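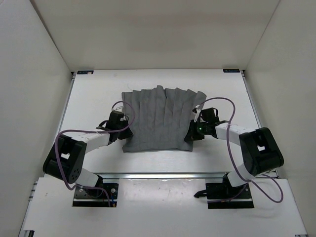

One owner wrote to us that her Cladia cloth never lies flat after washing, and she asked if she must iron it every time. No, ironing is not necessary. Please follow the steps of this section.

4.2 Smoothing and folding the cloth

Before you start: clear a table which is larger than the cloth on all sides. Wipe the table and let it dry.

1. Put the cloth on the table with the long hem toward you.
2. Smooth the lower part first, from the middle to the sides.
3. If the upper part stays gathered in pleats, hold both upper corners and pull them slowly apart. Do not pull one corner alone – the fabric will go slanted.
4. Check the corners. A curled corner must be opened with the fingers before folding.
5. Fold the left side over to the right side, hem on hem.
6. Fold the top down to the bottom. The folded cloth should fit on a shelf 39 cm wide.

Note: Deep creases can remain after drying on a line. Spray a little water, some 3 ml for each crease, and wait until the cloth is dry before you fold it.

Caution: Do not store the cloth damp. Do not put more than 27 cloths in one Prokard box, the lid will not close correctly.

For washing and the Flovent drying rack, see section 4.3.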